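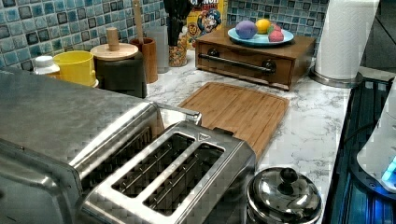 Sharing a kitchen corner with a toddler's play food, how do you set it up?
Posted by Overlow

Our counter makes an L, and the short side has turned into toaster, toaster oven, cutting board and my daughter's pretend cafe all at once. I love having her next to me while I make breakfast! She "serves" me lemon soup and I say yum. But I'm running out of places to butter toast, and I'd like the play stuff well away from anything that heats up. The counter is 10 feet end to end counting both sides, and there's no room for a play kitchen on the floor. I don't want to kick her out. Ideas?

Nathalie Mertens
Oh, I love this question, we did exactly this for 3 years and it was the best part of my mornings! What saved us was giving the toy food one plate. One! If it doesn't fit on the plate it goes back in the bin in the living room. My son got very serious about picking his menu for the day, and I got my counter back.

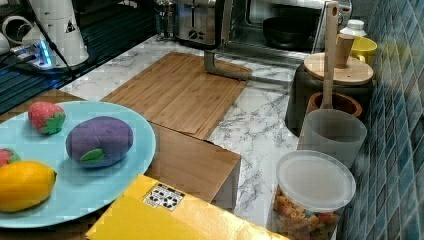
Plush food is great for this, by the way, because you can move the whole plate with one hand and nothing rolls off and cracks on the tile. We did have hard plastic fruit at first and I was forever fishing a plum out from under the stove. Swap the food out every week or so and it feels brand new to them.

For the hot stuff, our rule was that the toaster gets unplugged and left to cool before any cafe business starts, and the cafe stays at the other end of the counter. A grown-up is there the whole time, of course. And if she needs a step stool, park it at the cafe end too, so she isn't reaching across anything.

Lindberg
get a cart with wheels. done

Arnotberg
Seconding the one plate idea, and I'd add some height! Corners are deep and most of us only use the front half. 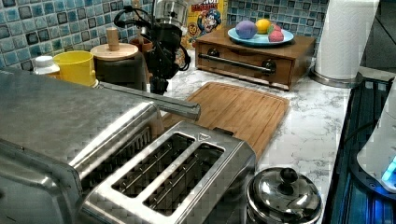 A low box or bread box at the back of the corner gives you a second level for free. Put the plate of play fruit up on top of the wooden box, behind the cutting board, and the board stays clear for real food. Mine has a drawer that holds dish towels and way too many birthday candles. Measure first if you have upper cabinets, and check that the lid or drawer can still open with the board in front of it. I'd also slide the cutting board out from beside the toaster, even a few inches, because crumbs get everywhere and a board with a groove collects them like crazy. I tip mine over the sink every night. Cereal boxes can stand against the wall next to the bread box, which keeps them handy and uses up that odd strip of counter.

Comments

Lebrun: The one plate rule!! Starting tomorrow.

Overlow: Thank you all, I moved the cafe up onto our bread box and she calls it "upstairs." Still working on the crumbs.

Nathalie Mertens: Upstairs! I'm stealing that.

Lindberg: still think a cart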